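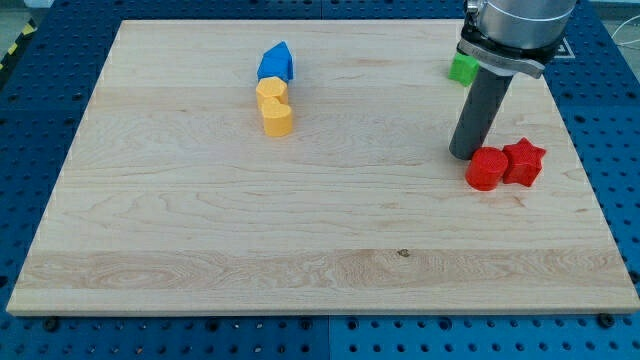
Facilities and Equipment Service Desk
Ticket category: Furniture and work surfaces
Location: Hoston Building, Room 16
Reported by: Beryl Dobson
Assigned to: Obed Nyarko
Priority: Normal
Status: Resolved, monitoring

Summary
Wooden board on blue perforated table does not sit flat. Shape blocks placed on it shift or fall when the board is pressed near the front edge.

Initial report (Beryl Dobson)
The board on the blue table in Room 16 rocks when weight is placed on the front right corner. The movement is small but sufficient to disturb the blocks. The heart block is the worst affected and has fallen twice this morning. The house block generally remains upright. The hexagon does not fall but slides out of line. Please advise whether the board should be replaced or whether the table is at fault. The room is booked through the end of May and we would prefer not to lose the use of the surface.

9:40 a.m. – Obed Nyarko
Ticket accepted. Requester asked to confirm the following before a site visit:
Whether the board is fastened to the table or resting on it.
Whether the rocking is present when the board is turned end for end.
Whether anything is trapped between the board and the table.

10:25 a.m. – Beryl Dobson
The board is resting on the table. It has never been fastened. We turned it end for end and the rocking moved to the opposite corner, so I assume the fault is in the board. Nothing was found underneath except a small amount of dust, now wiped away. The board has been returned to its usual orientation, with the darker band of grain and the knot toward the front.

11:50 a.m. – Obed Nyarko
Site visit completed. A straightedge was laid across the table in both directions and no gap was found, so the table is considered flat. The same check on the underside of the board showed a gap of nearly 2 mm at one corner. The board has a slight twist. The knot was examined at the requester's suggestion. It is sound and level with the surrounding wood, and it is not considered relevant to the fault.

The perforations in the table were also checked for raised edges. None were found.

1:15 p.m. – Obed Nyarko
First measure: board turned face down and left under evenly distributed weight for the remainder of the day. Requester informed that the surface will be unavailable until the following morning. Blocks placed in the drawer by Shirley Sowerby.

Next day, 8:30 a.m. – Obed Nyarko
Weight removed. Gap at the corner reduced slightly but still present. Rocking can still be felt by hand. First measure recorded as partly effective and not sufficient on its own.

8:55 a.m. – Dima Shboul, Room Coordinator
Please note that replacement of the board is not preferred. The Sedgwick workshop has quoted 18 working days for a board of the same size, and the lighter laminate offered as a substitute was found too slippery when we tried it in Room 4. If the existing board can be made stable, kindly proceed on that basis.

9:30 a.m. – Obed Nyarko
Noted. Second measure: thin cork pads fitted to the underside at all four corners, with one additional layer at the low corner. Pads were positioned clear of the table perforations so that they bear on solid metal. Board replaced and pressed firmly at each corner in turn. No rocking felt.

10:10 a.m. – Beryl Dobson
Blocks returned to the board and tested standing close together in a line, as we normally use them. All remained in place when the front edge was pressed. The heart block will still fall if the board is struck sharply from the side – we consider this normal given its shape and do not request further action on it.

10:20 a.m. – Kelly Pearce, Service Desk
Follow-up question for the requester: is the slight increase in the height of the board acceptable for users of the room?

10:45 a.m. – Beryl Dobson
Yes. The difference is not noticeable in use.

Resolution
Cause: slight twist in wooden board. Table not at fault.
Action taken: cork pads fitted to underside.
Parts used: cork sheet, self-adhesive, from stores.

Instructions to room users
Do not slide the board across the table, as this may loosen the pads. Lift it with both hands. Wipe with a dry or barely damp cloth only and do not leave wet items on the surface. If rocking returns, reply to this ticket and do not place folded paper under the corners.

Ticket to remain in monitoring for two weeks, after which it will close automatically unless a further report is received.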